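May 31, 2026

Rain on and off since breakfast, so I have given up on the beans and made a pot of tea, and I may as well write down the business of the rules while it's fresh in my mind. I promised myself in February that I would keep this diary properly and I have missed most of the spring, so it owes me a long entry, or I owe it one.

We finished the handling rules at last. Fourteen of them, on two sides of paper, and I am prouder of those two sides than of anything I wrote in all my years at the laundry. The first draft had thirty, and Naveed Soomro, bless him, read every single one aloud in that patient voice of his, and by the time he got to the one about where to keep the pencil I could hear for myself that it had got out of hand. He didn't say so. He just put the kettle on and asked which of them I would really stop the arm for, if I saw somebody break it. That was such a good question that I've written it on the inside cover of this book.

So we went through them that way, the whole afternoon, and out went anything that was only me being fussy. (The pencil went. I still think people should put it back.) What we kept is mostly about cloth, and hands, and who is allowed to press what. Keep your hands off the table while the arm is live, even if a sleeve has slipped and you could put it right in a second. One person runs the session and says out loud when it starts and when it stops. If you're tired, swap. I fought for that last one. I spent long enough beside the big Berge press in my working days to know what the end of a shift does to people, and I don't see why a smaller machine that picks up T-shirts should be treated any more carelessly because it looks harmless.

The part I enjoyed most was the grasping rules, which is where I could be some use. Naveed knows the arm and I know washing, and between the two of us we very nearly make one sensible person. His draft said "grip the garment securely", and I told him that would mean nothing at all to someone on their first morning. Securely where? How much of it? So we now say to take a small pinch and no more, on a fold if there's one to be had, and to let the fingers close fully before anything is lifted. Then a pause. I wanted a good slow pause, long enough to look at the cloth and see whether it's pulling evenly or dragging off to one side, and Naveed wanted a short one, and we settled on "until the person running the session says go", which suits us both and can't be argued over with a stopwatch. 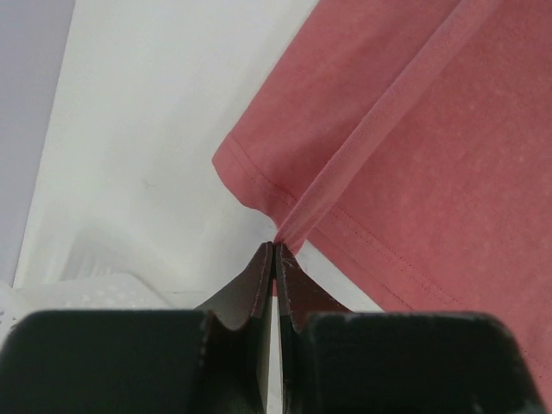 Knits got a rule to themselves, number nine, and I make no apology for that. Anybody who has ever ironed for a living will tell you that a knit and a woven cloth are quite different creatures, and a T-shirt that is hauled about by one small corner will be telling you about it for the rest of its life. You get that sad little peak in the hem that never quite lies down again. So the rule says no tugging to free a caught garment. Open the fingers, move away, look, and come at it afresh. It also says that a try which was stopped is still written down as a try, and marked as stopped, and I was glad Naveed was so firm there. There's a great temptation to leave the messy ones out of the book so that the page looks nice. I remember it well from our old Flallon sheets, where a whole week could go by without one scorched collar on paper!

We had a proper disagreement over lint. I wanted the fingers wiped before every garment, and he thought that was excessive and would double the length of the morning, and I'm sorry to say I went on a bit about fluff in general, and dryers, and my mother's views on dryers. In the end it's a look over the fingers between garments and a wipe if there is anything on them, inner faces included, with a dry cloth and the arm switched off. The switching off he insisted on, and he was right, I had been thinking only of the fluff.

The Hiltico people sent over their own guidance while we were at it, all twenty-six pages, and very kindly meant. I read it in the bath over two evenings. There's some good sense in it on keeping walkways clear and on making sure the stop button can be reached from either side of the table, and we took both of those nearly word for word, with their blessing. The rest seemed to have been written for a much larger room than ours and for people who like the word "operative". I have used "you" all the way through. Naveed worried that it sounded bossy, then read it over again and decided it sounded like being spoken to, which I took as a compliment and shall go on taking as one.

What I would still like to add, and haven't managed to word, is something about watching. Once you've seen the arm do the same thing a few times over you stop looking properly, you start thinking about supper, and you might as well be in another room. I did it myself on my second visit. I'm not sure you can make a rule out of "please stay interested". Perhaps short turns, and a change of seat. I'll ring Naveed about it.

The paper goes up on the wall at Drarkent as soon as it's been laminated, next to the sink where people will have to look at it. I've asked for big print. I must also remember to take back the blue folder, and to find out who has my good scissors, and the rain seems to be easing so I might get the beans in after all.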